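Red cloths, grey bench

Tuesday, February 11, 2020

Quick one, dinner's on.

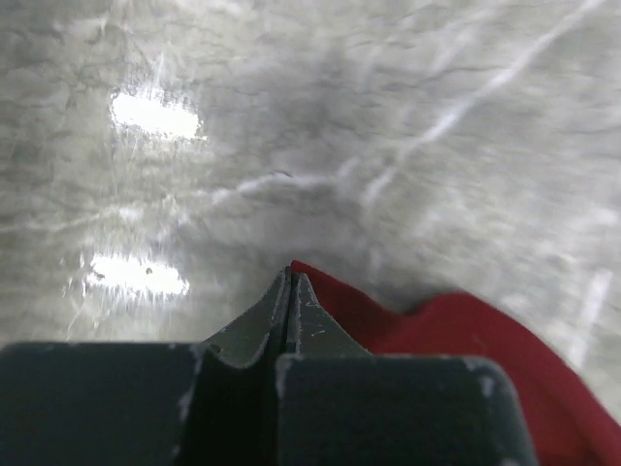 Deep red on the grey. Love that marbling.

So I've finally caved and sorted the kitchen cloths. Had a drawer full of grotty old tea towels, half of them from Mum's, and you couldn't get it shut. Florence said chuck the lot. Didn't chuck the lot. Kept the good linen ones, the rest have gone to the garage for the bikes.

Colour system now – red for benches, blue for dishes, anything else is floor. Ailbhe reckons I'll stick to it for a fortnight. Rude.

Washing them: red on its own the first few goes, cold, 30 mins. I did not do this last time and we had pink pillowcases till Christmas. Then fold in half, in half again, and stand them up in the drawer insted of stacking. Can see every one of them.

Still to do – the plastics cupboard. Lids everywhere, none of them fit anything. Maybe on the weekend if it's not 40 degrees again.

Right, rice is boiling over. Will put the drawer dividers up next time, if I remeber where I bought them.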